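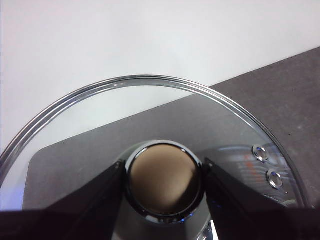 OK so I have spent way too much of August thinking about pot lids and I need to get it out of my system. Thread, sorry.

Background: we moved into the new place in Lonstead and the kitchen has exactly one deep cupboard for pots. One. The old place had three and a weird drawer. Everything I own that goes on a stove now has to live in a space the size of a microwave box.

The pots are fine. Pots nest! You put the little one in the medium one in the big one and you feel like a genius. It's the lids. Lids do not nest, lids slide around and then all come out at you at 6 in the morning when you only wanted the oatmeal pan.

So I pulled every single one out and put them on the counter and matched them up. I had lids for pots I haven't owned since college. I had two lids for the same pot. I had one pot with no lid at all, which has been wearing a dinner plate for years and doing great.

My keepers are all the glass kind with a steel rim. I know some people like solid metal ones because you can drop them. I like to see the rice. If I can't see the rice I will lift the lid, and if I lift the lid the rice is ruined, and I know this about myself.

Favorite lid of the bunch: clear glass, shiny rim, round knob in the middle with a chrome collar and a flat tan top set into it. I love that knob. It's kind of a nice little 70s coat button sitting there on the glass.

It also shows every fingerprint. The chrome part, I mean. You wipe it, it looks amazing, you touch it once to put it away and there's your thumb.

Cleaning tip that worked for me – the gunk is never on the glass, it's where the rim meets the glass. Old toothbrush, baking soda, a bit of warm water, go all the way around. Then flip it over and do the other side. I got a brown line off one of mine that I honestly thought was part of the design.

Also check the screw under the knob! Two of mine were loose. You hold the knob on top and turn the screw underneath until it stops wobbling. Don't crank it, it's going through glass. I did mine with a butter knife since the screwdrivers are still in a box marked "misc 2."

Next: storage. First I tried one of those wire racks, the Dudura one that stands up and has slots. It was $34, and I'll say it's a solid thing. But it's made for a drawer or a wide shelf and in my cupboard it meant the big pot had to live on top of the fridge. Returned it.

Then I tried stick-on hooks on the inside of the cupboard door. Two hooks per lid, low down, so the rim sits in them. This looked so good. I took a picture of it and sent it to my sister. The next morning one lid was on the floor of the cupboard (not broken!) and one hook was stuck to the lid.

In fairness the package says to clean the door with rubbing alcohol first and wait an hour. I wiped it with my sleeve and waited until the end of a song.

Somebody in the replies last week told me to get the pull-out unit from Tanabe with the soft-close rails. I looked it up. $249! For that money the lids can have my bedroom and I'll sleep in the cupboard.

What I ended up doing is so boring. A tension rod, the short kind for small windows, wedged across the cupboard a few inches out from the back wall. Lids stand up behind it, knobs facing out. Biggest on the left. Pots stacked in front. Took me 30 seconds to put in, after a month of research.

Knobs facing out matters, by the way. I had them facing the wall first and they all leaned at different angles and grabbed each other. Turn them around and they sit flatter and you can just reach over the pots and take one by the knob.

The extra lids went in the Todo box by the front door. (That's our donation box, it's named that because that's what's written on it, it used to hold my to-do stuff and I left out the hyphen.) If you're in Lonstead and need a lid for a big soup pot, please, come get it.

Still haven't found a lid for the plate pot. I measured across the top from inside edge to inside edge, wrote it on my hand, and then did the dishes. So I'll be measuring it again.

A few people asked – yes, you measure the pot and not the old lid, inside edge to inside edge, straight across the middle. The size is sometimes stamped on the bottom of the pot too, so look there before you go digging for the tape measure like I did.

OK that's the lids. Spice jars are next and there are a lot of them, and at least three are cumin. If you have a way of storing spices in a narrow cupboard that doesn't involve anything sticky, tell me now before I go back to the store.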